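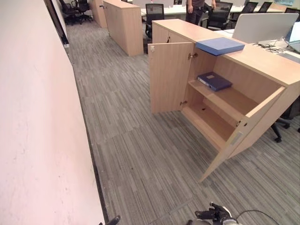

Picture Book Stockroom Check, Hinds Books, September

1. Board books off the floor. OK. The duck titles have bred again.
2. Cartons stacked no more than 6 high. FAIL. Marisol Greenberg calls it a display.
3. Step stool, rubber feet present. Three of four. Ordered from Tradent.

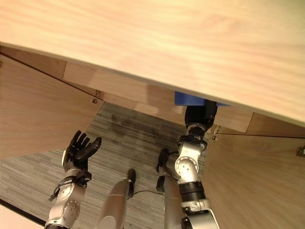

Tabletop and front edge, pale wood.

4. Story corner shelf, limit 400 lb. OK, barring another pop-up atlas.
5. Exit clear. OK after I moved the bear.

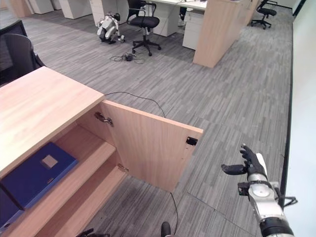
Do returns count toward the carton limit?
They count the same as new stock, even the chewed ones.

Checked by C. Mühlbauer. Item 2 again at 28 days.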